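중고 데스크톱 열었는데 CPU 소켓이 비어 있어요. 여기에 뭘 꽂아야 하나요?
컴퓨터 수리·조립 게시판

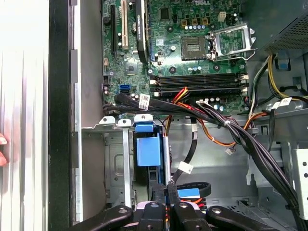
Thoa Sầm
소켓 핀은 절대 손대지 마세요!! 저 예전에 메모리 바꾸다가 옷소매가 스쳐서 핀 휘어 먹었어요 ㅠㅠ 일단 뭐가 들어가는 보드인지부터 알아야 하니까 질문 내용을 좀 더 자세히 적어주시면 답변 달기 좋을 것 같아요.

보리차한잔
앗 네, 본문이 너무 짧았네요. 다시 적을게요.

사촌형이 쓰던 본체를 얻어 왔어요. 부품은 몇 개 빼서 쓴 것 같다는데 형도 뭘 뺐는지 기억을 못 해요... 옆판 열어 보니까 보드는 초록색이고, CPU 자리는 금색 핀이 그대로 드러난 채로 비어 있고요, 그 옆에 고정하는 금속 틀이 레버랑 같이 젖혀져 있어요. 메모리 슬롯은 네 개고 PCI 익스프레스 말고 하얀색 PCI 슬롯도 있습니다. 쿨러 달린 카드가 하나 서 있는데 이게 그래픽카드인지도 사실 잘 모르겠어요 ㅎㅎ

하고 싶은 건 거창한 게 아니고 어머니가 인터넷 보시고 가계부 쓰실 용도예요. 케이스에 Niskanen이라고 적힌 스티커가 있었는데 검색해도 아무것도 안 나와요. CPU는 중고로 사면 될까요? 그리고 선이 너무 뒤엉켜 있는데 다 뽑았다가 다시 꽂아도 되는 건지도 궁금해요. SATA 케이블도 한 뭉치고 빨강 주황 노랑 전선도 막 섞여 있어서 손을 넣기가 무섭네요.

느린납땜
저는 이런 구형 본체 살리는 게 취미라 반가운 마음에 길게 적어 봅니다.

우선 CPU부터요. 핀이 보드 쪽에 올라와 있는 방식이면 인텔 LGA 계열일 가능성이 높은데, 소켓 종류가 여럿이라 생김새만 보고 주문하면 십중팔구 다시 반품하게 돼요. 보드에 인쇄된 모델명을 찾으세요. 보통 슬롯 사이나 메모리 슬롯 근처에 좀 크게 찍혀 있습니다. 케이블에 가려져 있을 수도 있으니까 전원 코드 뽑고 살살 젖혀서 보시고요. 모델명이 나오면 제조사 홈페이지에서 CPU 지원 목록을 보면 됩니다. 같은 소켓이라도 바이오스 버전에 따라 안 켜지는 CPU가 있으니 그 표를 꼭 보세요. 대기업 완제품에서 나온 보드면 모델명이 검색이 안 될 때도 있는데, 그럴 땐 케이스 뒷면 스티커의 제품 번호로 찾는 게 빨라요.

CPU 사기 전에 하나 더! 소켓 핀을 먼저 확인하세요. 휴대폰 손전등을 비스듬히 비추면 휜 핀은 반짝이는 방향이 달라서 티가 납니다. 열린 채로 얼마나 있었는지 모르는 물건이라 이게 제일 걱정이에요. 먼지가 보여도 면봉은 안 됩니다. 솜이 핀에 걸려요. 저는 손으로 누르는 고무 블로어만 씁니다. 당장 작업 안 하실 거면 소켓 덮개를 하나 구해서 씌워 두시고요.

카드는 모니터 꽂는 단자가 뒤로 나와 있으면 그래픽카드 맞습니다. 동전처럼 생긴 CMOS 배터리는 이참에 갈아 주세요. CR2032가 많은데 빼 보시면 윗면에 규격이 써 있어요. 저는 동네 Ruren 매장에서 3000원 주고 샀어요.

선은 다 뽑으셔도 되는데 뽑기 전에 사진을 찍어 두세요. 저는 종이테이프에 '하드 1' 이런 식으로 적어서 붙여 둡니다. 8월에 하나 조립하면서 귀찮다고 그냥 뽑았다가 전면 패널 선 맞추는 데 저녁을 다 썼어요... 그리고 CPU 보조전원이 네 핀짜리면 꽂는 걸 빼먹기 쉬운데, 안 꽂으면 팬만 돌고 화면이 안 나옵니다.

곰돌이푸딩
그냥 미니PC 사세요. 인터넷만 볼 거면 그게 전기도 덜 먹고 조용함. 쿨러에 써멀에 이것저것 사다 보면 돈 더 듭니다

느린납땜
푸딩님 말도 맞긴 해요 ㅎㅎ CPU랑 쿨러, 메모리, 저장장치까지 다 사야 하는 상황이면 저도 미니PC에 한 표입니다. 근데 직접 살려 보는 재미가 또 있거든요!

보리차한잔
와 자세히 적어 주셔서 감사합니다. 손전등으로 핀부터 볼게요. 모델명은 아직 못 찾았는데 오늘 밤에 케이블 걷어 보고 다시 글 올리겠습니다. 쿨러는 CPU 정해진 다음에 사는 게 맞죠?

Thoa Sầm
네 CPU 먼저요. 쿨러는 소켓마다 고정 구멍 간격이 다른 경우가 있어서 미리 사 두면 안 맞을 수 있어요. 써멀구리스는 작은 걸로 하나만 사셔도 충분해요~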